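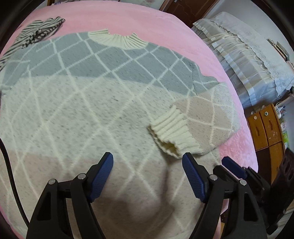 Pundano Clothing Reuse Project
Progress report to the Zollberg Fund
Prepared by Marlies Sutter, 27 April 2019

1. Work in the period

Sorting of the knitwear donated through the Poliditz collection point is complete. The lot came to 200 garments. Each was checked for holes, pulled threads and worn cuffs, then laid out flat, folded and assigned to a size group. Of the total, 110 have been passed for distribution. The rest are held for washing, mending or a second check.

2. Folding method

The earlier method, in which sweaters were folded in half down the center, left a hard crease through the front and gave stacks of uneven height. It has been replaced. The garment is now spread face up on a bed or other wide surface, the body is smoothed, and the sleeves are brought in one at a time. On patterned knits with broad color bands, the bands serve as a guide: if they run level from side to side, the body is lying straight. A diagonal lattice helps in the same way, as any twist shows up in the lines.

Thick ribbed cuffs remain a difficulty. Laid across the middle of the body they add height at one point, and the stack leans. Konrad Kuster tested two positions for the cuff and recommends placing it lower, toward the hem. Ribbed collars are left open and are not folded under.

Striped and thin garments are kept apart from heavy knits and folded after them. Mixed stacks slid during transport to Głowacki.

3. Storage

Vernon Caron fitted 12 shelves in the storage room in April. Heavy sweaters go on the lower shelves. Labels show size group and condition only; color was dropped from the label because multicolored pieces were being entered differently by each sorter.

4. Open items

Mending is behind schedule. Balthasar Holzer has the list of garments with damaged seams and is waiting for matching yarn. Cheng-en Chu will revise the intake form so that fiber content is recorded where a care label is present.

No change to the approved budget is requested for the next period.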